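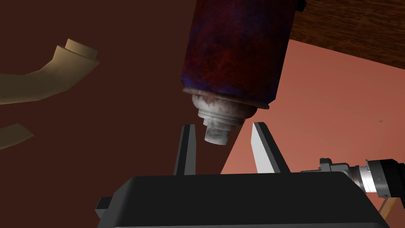 3. Filling and bleeding the glue line

Okay, you've got your Punidier bench gluer bolted down and leveled (if you haven't, go back to section 2, because I promise you'll be wiping glue off your shoes otherwise). Now we get to put something in it. I've set up 14 of these in my own shop and for friends, and this part takes me around 16 minutes when I'm not chatting.

You'll need the clear hose, the two gray clamps from the small bag, a rag, a cup of warm water and a jar you don't care about.

1. Close the red valve at the bottom of the tank. Crosswise is closed, in line with the hose is open.

2. Push the hose onto the tank outlet until it covers all the ridges. Dip the end in the warm water first if it's stiff.

3. Slide a clamp over the hose and tighten it by hand, then give it one more half turn with a screwdriver.

Caution: Please don't crank that clamp. The outlet is plastic and it will crack, and the Kaczmarczyk shop in Asholm only gets spare outlets in every March or so.

4. Do the same at the applicator end.

5. Stir your glue slowly, then pour it down the inside wall of the tank up to the 6 mark. Slow pouring keeps the bubbles out - and bubbles are most of what people write to me about!

Note: Regular white wood glue is fine straight from the store. The yellow kind is thicker, so add a spoonful of water and stir again. Never use anything that foams as it sets.

6. Put the lid on loosely. The tank needs to breathe while it drains.

7. Hold the applicator over your jar, open the red valve, and squeeze the trigger in short pulls. You'll get a lot of spitting and coughing to start with. 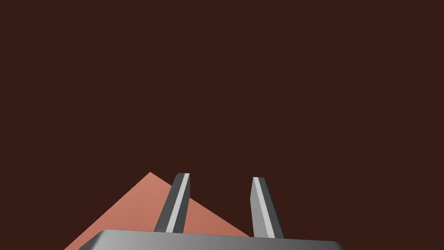 8. Keep going until you've had three long, smooth pulls in a row with no spitting. Let go of the trigger and close the valve. What's in the jar can go back in the tank once it has settled.

9. Wipe the tip and snap its cover on.

If it still spits after all that, check that the hose isn't looping up higher than the tank. Grażyna Szulc wrote to me about a line that wouldn't clear no matter what she did, and she had it hung over a nail (very tidy, but no good for glue).

Caution: Don't leave glue in the line overnight. Flush it with warm water as shown in section 5, even if you're coming back to it first thing.

Clarkemen owners: your hose is the narrower one, so skip the warm water in step 2 and use the small clamps.

Section updated 4th February. Next up is section 4, setting the bead width.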